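Sommaire | Chapitre précédent | Chapitre suivant | Glossaire
Temps de lecture : 4 min
Dernière mise à jour : avril

Chapitre 6. L'électricité à la maison

Avant d'ouvrir ce chapitre, je vous invite à faire le tour de votre cuisine, tranquillement, un carnet à la main (le matin vers sept heures, c'est parfait, tout le monde est à l'œuvre !). La bouilloire, le grille-pain, la radio : chacun de ces appareils porte une petite plaque où figure sa puissance, exprimée en watts. Mireille Abu Hammour, qui a relu ces pages avec beaucoup de patience, a trouvé 2000 W sous sa bouilloire et 700 W sous son grille-pain.

Nous apprendrons à additionner ces puissances, puis à en déduire l'intensité du courant grâce à la relation P = U × I, que vous connaissez déjà un peu depuis le chapitre 5.

Une multiprise ne crée pas d'énergie, elle la partage, et tout le courant demandé passe par son seul cordon.

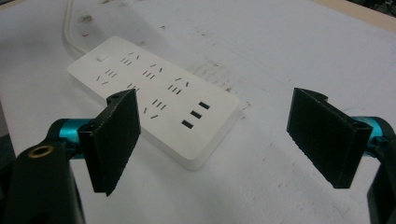 Gardez donc bien vos relevés, ils nous serviront dès la première activité, où nous suivrons la famille Zepeda dans son appartement de Dernen et calculerons ce que consomme sa soirée.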